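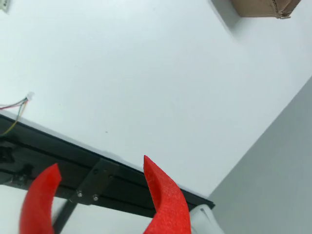

The gripper's two red foam fingers, with nothing between them.

How a Robot Learns to Pick Things Up by Copying

A robot arm does not know what a cup is. It does not know that a sponge is soft or that an egg breaks. It has motors, and the motors turn when a computer sends them numbers. The question in this article is where those numbers come from.

For a long time the answer was that a person wrote them. An engineer measured where the part was, worked out how far each motor had to turn, and typed in the result. This works well in a factory, where the part is always in the same place. It works badly on a kitchen table. Move the cup by the width of your thumb and the arm closes on air.

The method described here is called imitation learning. Imitation means copying. A person does the job many times, the computer records it, and a program looks for the pattern that connects what was seen to what was done.

What gets recorded

The study was done at the Litano workshop by Taha Lamrani and Nouhaila Ouazzani. They used a gripper with two soft fingers. A gripper is the part of a robot that does the work of a hand. Most grippers have only two fingers, which open and close like tongs.

One recording of one job is called an episode. In this study an episode lasted up to 60 seconds. It held two kinds of information:

Pictures. A camera near the gripper looks out over the fingers at the table. It takes many pictures each second. In every one, the tips of the fingers are near the bottom and the table is beyond them.

Positions. Sensors record where the gripper is, which way it is tilted, and how far apart the fingers are.

The two kinds are matched by time. For each picture, the computer knows where the gripper was at that moment and where it went next. The picture is the question and the movement is the answer. A single episode contains a lot of these pairs.

Why the camera can see the fingers

It may seem strange to let the fingers block part of the view. Try this at your desk. Hold one hand out with your thumb and first finger apart, as if you were about to pick up an eraser. Look at the gap between them. You can judge whether the eraser will fit, and you can judge whether your hand is too far to the left.

Now look away and try to pick up the eraser without feeling for it. Most people miss.

The program is in the same position. It does not measure the table with a ruler. It learns that when the object sits in the gap in a certain way, the next movement is usually to close. When the object is off to one side, the next movement is usually toward that side. It can only learn this if the gap is visible.

Color matters too. Red fingers are easy to tell apart from a white table or a black rail. If the fingers were the same color as the table, their edges would be harder to find in the picture.

Why foam

A hard finger touches a round object at one small spot. Foam squashes, so it touches over a wider area and holds better. It also forgives small mistakes. If the gripper closes a little too far, the foam gives way before the object does.

The fingers in the study were curved, with the hollow sides facing each other. An object between them tends to settle in the middle of the curve. You can test the idea with a marble and two spoons. Hold the marble between the hollow sides of the spoons, then turn the spoons over and try again with the backs.

Foam has a cost. It changes shape when it presses on something, so the distance between the fingertips is not always the distance the motor was told to make. The program has to learn from pictures of squashed fingers as well as straight ones.

The training

Lamrani and Ouazzani recorded 2000 episodes. The job was the same in all of them: pick up one object from a flat surface and put it in a box. The objects changed and so did their places. There were 53 different objects, including spools, plugs, lids, and short lengths of cable.

The recordings were then given to a program called Gravo. Gravo is a neural network, a kind of program with a very large number of adjustable settings. At the start the settings are random, and so are its answers. It is shown a picture and guesses a movement. The guess is compared with what the person did. If the two are far apart, the settings are changed slightly so that the next guess will be closer. Then it is shown another picture.

This step is repeated a great many times. The program is never told a rule such as "lids are flat" or "come at a plug from the side." If it behaves as though it knows such a rule, the rule came out of the recordings.

What the study asked

The main question was about the recordings. Is it better to have many episodes that are nearly the same, or fewer episodes that are all different?

To find out, the two researchers trained the program twice. The first time they used episodes in which the table was tidy and the object was always near the center. The second time they used a smaller set, with objects near the edges, loose wires lying about, and light coming from different sides. They named the first set Lokier and the second set Abou Zeid.

Both versions were then tested on objects that had been kept out of training. This part is important. If a teacher gives you the same sums in the test that you had for homework, a good score might only mean you remembered the answers. New objects show whether something more general was learned.

What they found

On the tidy table with the object in the center, the Lokier version did slightly better. It had seen that situation more often.

When the object was moved toward the edge, the Lokier version often reached for the middle of the table and closed on nothing. It had learned where objects usually were. It had paid less attention to where this object was.

The Abou Zeid version was slower but missed less often. It also coped better with wires near the object. The Lokier version sometimes stopped above a wire and moved back and forth without closing. There were no wires in its recordings, so it had nothing to copy.

Both versions had trouble with thin flat things such as lids. The foam fingers slid over the edge. More recordings of the same kind did not help much. The researchers think the shape of the fingertip is the cause, and they plan to test a narrower tip in December.

What the result does not show

The study used one gripper, one kind of table, and one job. A program trained this way cannot pour water or fold a shirt. It may not even work if the camera is moved, since every picture it learned from was taken from the old position.

It also does not show that small sets of recordings are better than large ones. A set that is both large and varied would probably beat either of these. Nobody in the study had time to record one.

Try it yourself

You will need a partner, a scarf, a pair of kitchen tongs, and 7 small objects that cannot break.

Put one object on a table. Your partner wears the scarf as a blindfold and holds the tongs. You are the program. You may say only these words: left, right, forward, back, down, up, close, open.

Pick up all the objects, one at a time. Then sit on the opposite side of the table, so that you are facing your partner, and do it again. Your left is now your partner's right. Notice how many wrong directions you give before you get used to it. A robot whose camera has been moved has the same problem, and it has to be given new recordings before it can do the job.

Words used in this article

Gripper: the part of a robot that holds things.

Episode: one recording of one job, from start to finish.

Imitation learning: training a program by letting it copy recorded movements.

Neural network: a program with many adjustable settings that are changed little by little during training.

Sensor: a part that measures something, such as distance or angle, and reports it as a number.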